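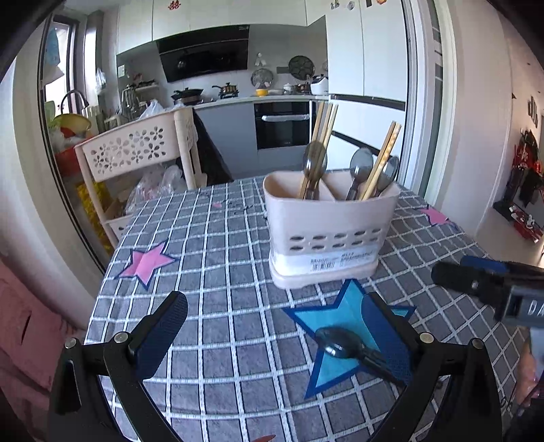 Thérèse Bélanger wrote:

> I would like to go back to Prindlow for the noodles and the dry goods. The last Kettani order was cheaper on paper but I threw out part of a bag of lentils and I don't think I was alone. Also I still don't understand how the Zusto form decides who gets what when a case doesn't divide evenly. Last time I asked for one bag of the soba and got none, and I only found out when I came to pick up. If there is a rule, can it be written down somewhere? If there isn't one, can we make one before July?
>
> I am not trying to make work for anyone. I just want to know before I plan meals around something.

All fair points, Thérèse. I've pulled up the old orders and the Zusto settings and I'll take these in the order you raised them, with a proposal at the end. Please reply on the list and not to me directly. I lost two replies last time in my work inbox.

**Prindlow or Kettani**

The spring order came to $1178 from Kettani, delivery included. I priced the same list at Prindlow using their current sheet. The noodles, rice and oats are more expensive there. The beans and lentils are close enough that it would come down to which size you buy. Kettani is clearly better on oil, tahini and dried fruit, and Prindlow doesn't carry the medium bulgur at all.

Prindlow has a $600 minimum for free delivery to Skudham. Under that they charge a flat fee, and the fee has gone up since we last used them. Kettani has no minimum but charges by the pallet, so we pay for a full pallet even when we fill half of one.

As for the lentils, I had the same trouble. Mine had grit in them and a lot of splits. I wrote to Kettani in the week after pickup and they offered a credit against the next order. That credit is still sitting there and it expires, so if we go over to Prindlow completely we lose it. I should have told the list this at the time and I didn't.

What I'd suggest is splitting it. Noodles, oats and pulses from Prindlow. Oil, tahini, fruit and bulgur from Kettani, with the credit applied. It does mean separate deliveries and probably separate pickups. I know that's harder for those of you coming in from past the quarry. If somebody can store the first delivery until the second one comes in, we could do a single pickup, but the space has to be dry and it has to close properly. My garage is not an option again. We had mice in the winter and I'm not yet convinced they've left.

**How Zusto divides a case**

There is a rule, but it was set by the software and none of us picked it. When a case is short, Zusto fills requests in the order they were entered and stops when it runs out. It doesn't look at how much each household asked for. Someone who enters early and asks for a lot can take the whole case, and someone who enters the next morning and asks for a single bag gets none. I'm fairly sure that's what happened with your soba.

It also doesn't send a notice when a line gets dropped. It shows on your order page as a gray line with a zero, and you would have to go back and look for it. I had assumed people got an email. They don't.

There is another setting, called "even share," which gives every household one unit before anyone gets a second. I tested it on a copy of the spring order. It would have given you the soba, and it would have cut back a couple of the bigger requests. It seems better to me. The drawback is that if you need a set quantity, say for a restaurant or a big family meal, you may get less than you asked for and still be charged for what you did get. There's a box on the form for "all or nothing" that deals with this, but it has to be ticked on each line.

I'd like to switch to even share for the July order. If you object, please say so on the list with your reason.

**Things I'd like people to do differently**

Please stop using the comments field for changes to amounts. I don't see comments until the order is printed, and by then it has gone to the supplier. If you want to change an amount, change it on the line itself. The form stays open until 8 p.m. on closing day and it will let you edit until then.

Bring your own containers for the oil. We ran short last time and ended up pouring into water bottles, which leaked in at least one car. Glass is fine if it has a proper lid. Please label the lid as well as the side.

If you're sharing a bag with another household, enter it under one name and settle between yourselves. When it's entered under both names I end up with extra bags and have to find someone who will take them.

**On the noodles themselves**

Several people asked which ones are worth getting, and since we may be changing supplier, here is what I know.

Prindlow's plain wheat noodles are the ones most of us had last year. They hold up in soup and they're good cold if you rinse them well. The soba has a fair amount of wheat in it, so anyone avoiding gluten should skip it. Read the bag and don't go by the name on the order sheet. They also sell a buckwheat-only version, which is more expensive and breaks easily. I cook it for a minute less than the package says and don't stir it much.

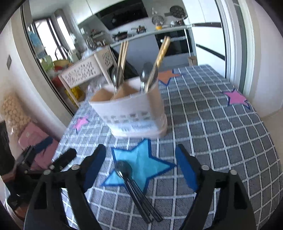
*Metal spoon over the star on the tablecloth.*

The rice sticks come in 3 widths. The sheet lists them by letter, and the letters don't match what's printed on the bags. On the sheet, A is the thin one, B is medium and C is the wide one. If you had a favorite last year, check the bag if you still have it and write to me if you're not sure. I ordered C thinking it was the thin one and we've been eating wide noodles in our house ever since.

Storage is the other thing people ask about. Dry noodles keep a long time but they pick up smells. Don't put them next to spices or soap. I keep ours in the paper they come in, inside a bin with a lid. The buckwheat ones go stale sooner, so I wouldn't buy more than you'll use by the end of the year. Whole-grain flour should go in the freezer if you have room. Oats are fine in a cupboard.

**What I need from the list**

1. A yes or no on splitting the order between Prindlow and Kettani.
2. Any objection to even share.
3. An offer of dry storage, for the time between the deliveries.

If there's no storage, we'll have separate pickups and I'll post times for each. I'd prefer late afternoon for both. The driver from Prindlow usually gets to Skudham before noon, and I need time to sort before people arrive. Please don't come early. I know it's tempting if you're already in town, but I can't hand over a bag until the whole delivery has been checked against the sheet.

The form isn't open yet. I'll send the link once the Prindlow prices are in. They told me their next sheet may change the price of rice, and I don't want people ordering from the old one.

Thérèse, for your missing soba, I checked and you weren't charged for it, so there's no refund to make. I do have an unopened bag of the same kind left over from a shared order that fell through. It's yours at the spring price if you still want it. You can get it any evening after 6, just knock at the side door. The front bell is still broken.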